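Wovero to move knitwear care labels to a single wash standard from September

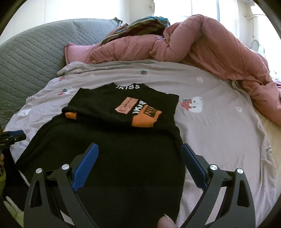
Knitwear maker Wovero will replace the care labels on its full adult range from September, moving to one set of washing and drying instructions for each yarn group. The change covers 60 styles, among them pullovers, cardigans and knit dresses, and follows a review of returned goods carried out with the textile testing firm Nguyen-Tran.

Under the current system, care instructions are set style by style at the time a garment is approved for production. Two sweaters made from the same yarn can carry different wash temperatures if they were approved in different seasons or sewn at different plants. The company said the result was a set of labels that was correct in each case but hard for stores to explain and hard for customers to follow.

The new system sorts the range into five yarn groups: cotton, cotton blend, acrylic, wool blend and wool. Each group has a fixed maximum wash temperature, a fixed spin setting and a drying instruction. Trim, elastic and printed parts will be tested separately, and a garment that includes a part with a lower limit will be labeled to that lower limit.

Nguyen-Tran tested samples at its laboratory in Drarurska over 18 months. Each sample was measured flat at the chest, body length and sleeve before washing, then measured again after the first wash and at set intervals after that. Samples were dried in three ways: flat on a rack, on a line and in a tumble dryer on low heat.

According to the summary released with the announcement, drying method had a larger effect on final dimensions than wash temperature in every group except wool. Line drying produced the most lengthening, mainly in heavier knits with a loose gauge, where the weight of the water pulls on the shoulder seams. Tumble drying on low heat produced the most shortening in the cotton group. Flat drying gave the smallest change overall and will be the default instruction for four of the groups. Acrylic garments may also be tumble dried on low.

The summary also deals with storage, a subject that care labels do not normally cover. Samples kept on hangers between washes grew in length at the shoulder and upper sleeve, and the growth was only partly reversed by the next wash. Folded samples kept their shape, although fold lines remained visible in the heavier cotton pieces until the next wear. Wovero will add a short line of text to the label, "Store folded," on garments above a set weight.

Dark colors were tested for dye transfer as a separate item. Black and navy samples were washed with a strip of undyed test fabric, and the strip was then graded against a standard gray scale. Most of the transfer took place in the first two washes. The new labels on dark garments will carry the instruction to wash separately at first, then with similar colors. Earlier labels used the phrase "wash dark colors separately" with no limit, and the company described that wording as stricter than the results support.

The physical label is also changing. Wovero will use a woven satin tape in place of the printed nylon now fitted in the side seam. Nguyen-Tran found that print on the nylon tape lost contrast with repeated washing - in some samples the symbols could no longer be read before the garment showed real wear. The new tape will be supplied by Evgate, which already makes size tabs for the range. It is slightly thicker than the old one, and the side seam allowance on fine-gauge styles will be widened to take it.

Care symbols will remain in the present order: washing, bleaching, drying, ironing and professional cleaning. Fiber content and country of origin will move to the reverse side of the tape. Text will be set in a larger size, and the number of languages on each label will drop to five, with other versions available by style number on the company's website.

Garments already in stores will not be relabeled. Wovero said the instructions on existing labels remain valid and that customers should continue to follow them, even where the new group instruction is less strict. A table matching older style numbers to yarn groups will be posted when the first relabeled stock ships.

The company's children's range is not part of the change - it is made by a different supplier and will be reviewed separately. No date has been set for that work.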